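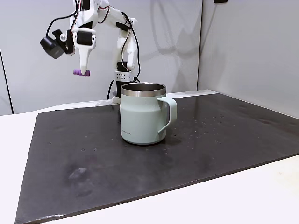

The arm on the sample bench at Wilton, with a green mug on the mat.

Shahla Abbasi, Odport. November 15, 2018

We check returned mugs and flasks for Tolleo. Until January all of it was done by hand, 88 an hour if you were quick. Now the arms do the lifting and turning and we do the looking.

My wrists are better for it. I used to go home with a strap on.

What I miss is the talking. Four of us shared a bench, and now it's 2 to a room and you watch your own screen.

Pay is the same. The job title changed to "cell operator" — no extra money came with it. Najafi on nights has asked for that in writing.

Last month we passed 2,414 items and I stopped the arm 44 times, mostly for handles. It wants them all facing one way.

Hours next. They want to cut the late shift to three days. We've asked for training on the setup side first, so those jobs go to people already here. Meeting is at two in the canteen, come if you're on earlies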